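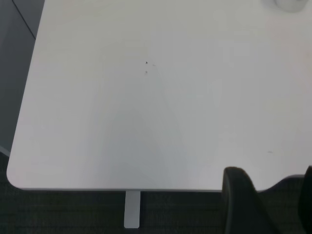
Stevatgate College opened its automation workshop to visitors one afternoon in June, and I went along with our school's technology teacher, Yvonne Tindall, to see what the second-year students are building. We're hoping to start a robotics elective and wanted to know how much of it could be done in an ordinary classroom.

The workshop is on the second floor of the Radulović building, past the library. Sign-in was at 1 pm and there were 22 of us, mostly teachers from nearby schools and a few parents. Slavica Kadrić, who runs the course, gave a short talk and then split us into groups. Ours went to the table-clearing project first.

The project is called Stiramus. Three students have spent the semester teaching an arm to clear and wipe down a table after a meal. They use plain office tables and crockery from the college canteen. The arm has a two-finger gripper and a small camera at the wrist, and everything it knows about the table comes from that camera. The students drive it by hand through the task, record each run, and use the recordings to train the controller.

Marin Petkov took us through the recordings on his laptop. White crockery on a white table is hard for the software to pick out, he told us, and so are crumbs. The team had argued for some weeks over whether a crumb and a scuff mark should get the same label. For now they do, so the arm will sometimes go back to wipe a mark that won't come off. Yvonne asked why they didn't buy a darker table. Marin said they had tried a blue cloth early on and the results were good, but the canteen tables are white and that is where they want the thing to work.

We then watched it run. It cleared a cup and two bowls in a bit over 3 minutes, with one bowl put down and picked up again. The second run stopped partway when the gripper came in too low and the safety limit tripped. Stepan Kravets reset it from the keyboard and it finished on the next go. Visitors were kept behind a taped line on the floor while it was moving, and there was an emergency stop button on either side.

A few details for anyone planning something similar:

Each student keeps a written log of every session, marked as part of the assessment. The logs count for more than the final demonstration.

A recording session lasts 10 minutes, then the operators swap. Blagoje Ionescu, the workshop technician, said the driving gets sloppy after that and the bad runs have to be thrown out.

The students book the arm in blocks and share it with the first-years, who use it for a sorting exercise with coloured blocks.

After the break we saw the other project, Breltotier, a wheeled cart that follows a line of tape between two benches and weighs what is put on it. It's a simpler build and closer to what we could manage with Year 10. The parts list fits on a page and the students had programmed it in 8 lessons. It lost the line once on a corner. Slavica gave us a copy of the lesson plans, and said schools are welcome to change them.

There was tea and a slice at the end – lemon, very good – and time for questions. Most people asked about cost and storage. The answer on storage is that the carts stack in a cupboard and the arm stays bolted down all year.

Parking is free behind the building after noon, but the lift was out of order when we visited, so allow time for the stairs. Yvonne has the lesson plans in the staffroom if anyone wants to borrow them before term starts.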